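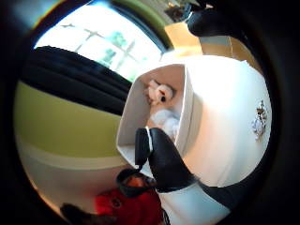 My kids have outgrown everything in the closet and I can't bring myself to throw any of it out, Nusrat Amarasinghe told me on the phone last week, so please tell me you're really doing this.

We're really doing this! The Trumcombe Toy Library opens its doors this April, in the old Idlow shoe store on the corner, and I've been grinning about it for days. I run the place, I wrote this release myself, and I'm going to try to keep it short (I won't manage it).

You join, you pick out toys, you take them home, and you bring them back when your kids are bored with them. A family membership is $80 a year and covers up to five toys at a time. Right now we have 1,880 toys on the shelves and in the back room, from baby rattles to big floor puzzles, plus a whole wall of board games for the older crowd.
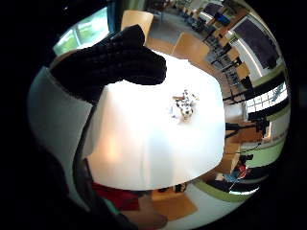 I should say a word about missing pieces, as every parent I talk to brings it up before I can even get to the hours. Yes, things will get lost. A puzzle will come back one piece short and a game will come back without its dice, and we've planned for it. Each toy has a card listing what belongs with it, and we keep a big drawer of spares behind the counter. Tell us what's gone and we'll try to match it. No fines in the first year, either. I hated library fines as a kid and I'm not about to start handing them out!

Trekwood is building our play tables and a low set of shelves that toddlers can reach. Ông, the noodle place next door, is sending over snacks for opening day, and if you've had their spring rolls you'll want to come early.

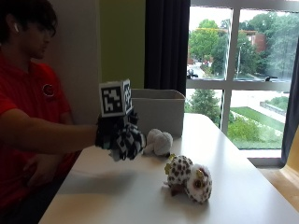 Will you take stuffed animals, Rongrong Xiong wrote to ask, or is it only hard toys that can be wiped down?

We take both. Soft toys need to be machine washable, with the tag still on if at all possible, and we wash them between every loan. The same goes for doll clothes and dress-up stuff. We can't take car seats, cribs or anything with a frayed cord.

You can drop off donations any Tuesday until 2 p.m. at the side door. Reporters are welcome too, and so are cameras, just give me a call at the store first so I can clear the boxes out of the hallway.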